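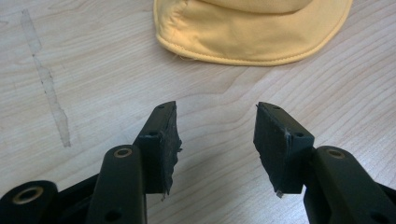 What do you do first with a hat that has gone out of shape?

"Wash it. People want to start with steam, but if there is sweat in the band you'll only set the mark."

The repairer behind Birkine, a one-room hat and glove mending business in Fescombe, has been at it for 18 years. She trained as a dressmaker and took on her first hat as a favour to a neighbour. She now mends hats four days a week and does gloves on the fifth.

Most of what comes in is cotton or linen, and most of it arrives in the wrong season. "I get the sun hats in December. People find them when they go up to the loft for the decorations." January is quieter, and she uses it to catch up.

Her method for a cloth hat is simple. She washes it by hand in cool water with plain soap, rolls it in a towel and leaves it over an upturned bowl of the right size. "A bowl costs very little and it does the job. I have proper wooden blocks, but I only use them for felt."

Brims are harder. Many have a stiff layer sewn inside, and cheaper ones use card, which breaks up in the wash. She unpicks the edge, takes the old layer out and puts in a woven one – usually an evening's work. She buys the stiffening from Debnath, a trimmings shop two doors down, by the metre.

A new brim lining costs £14 and a replacement sweatband £10. She has turned away work where the repair would cost more than the hat was worth, though some customers insist. The oldest hat on her shelf at the moment belongs to a man of 71 who has worn it fishing since he was at school. "The lining has been changed so often that I doubt any of the first one is left. He wants the same colour every time."

She doesn't advise machine washing, even on a gentle setting. "The crown might come through it. The brim will come out with a wave in it, and then you'll be ringing me."

Birkine takes in repairs at the workroom and at the counter of the Nisis dry cleaners in Fescombe.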